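Date: 24/11/2023
Subject: Re: Carpet beetles in the hall closet

> We found small bare patches on two wool coats and some shed skins along the baseboard. The closet is on the Dimonbridge side of the building. Mothballs have been in there since July and I can't tell if they do anything. Should we book Dritley for a full treatment or try cleaning first? They quoted 516 for the one closet.

Clean first. We had the same thing in 2000 and paid for a spray we could have skipped. The larvae live on lint, pet hair and wool, so a spray on top of a dirty carpet edge won't do much.

What worked for us, in order:

1. Take everything out. Wash what can be washed hot. Wool goes in a sealed bag in the freezer for 2 weeks.
2. Vacuum the baseboard gap with the crevice tool, then the shelf ends and the corners. Empty the vacuum outdoors.
3. Pull up the carpet edge if it isn't glued. Ours had a line of lint under it the whole way along.
4. Look under and behind any furniture that stays put. Dark undersides are easy to miss — use a flashlight and get down on the floor.
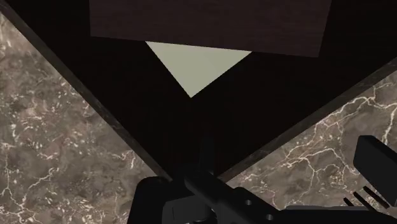

5. Set sticky traps and check them once a week. The Fuchs ones are fine. The Stoser ones dried out on us.

I'd throw out the mothballs. They need a tight container to work, and a closet door leaks too much air.

If the traps are still catching larvae after a month, call Dritley and ask what the price covers. Our neighbors paid 762 and that included a return visit.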